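How to Clean and Oil a Butcher-Block Tabletop

A butcher-block top that gets used every day needs a proper cleaning now and then and a fresh coat of oil when it starts to look dry. The work itself takes less than an hour. The oil needs the night.

What you need

Dish soap and warm water
Two soft cloths and an old T-shirt
A plastic scraper
Sandpaper, 400 grit
Food-grade mineral oil

Step 1. Clear the top

Take everything off, including the things that always live there. Cups with something dark in them go first. Coffee and cola leave rings, and a ring that has sat on dry wood for a day has to be sanded out. Bowls can hide a ring too, so look under them before you put them away.

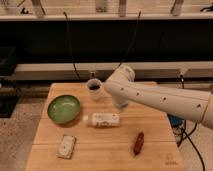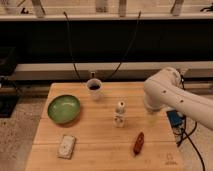 Light butcher-block top, with the green bowl at the left and a cup of dark liquid toward the back.

Step 2. Scrape and wash

Lift anything stuck on with the plastic scraper, working along the planks. Then wash with a damp cloth and a drop of soap. Wring the cloth out well - water that stands in the seams will raise the grain. Wipe again with plain water and dry the top right away.

Step 3. Sand the marks

Let the wood dry for two hours. Rub any rings or rough spots lightly with the 400 grit, always in the direction of the grain. If your top has a maker's logo on it, stay clear of that corner. I went over one on an old Lameo table and lost half the lettering. For deep stains start with 80 grit and work up to 400, but do the whole plank so you don't leave a dip.

Step 4. Oil

Wipe off the dust. Pour a little oil in the middle and spread it with the T-shirt, again along the planks. Do the front edge and the ends too. The ends drink the most and may want a second coat after 20 minutes.

Leave it overnight, then wipe off whatever is still on the surface. Lay the oily cloth flat outside to dry before you throw it out.

I do mine every June and once more in winter, when the heating dries it out.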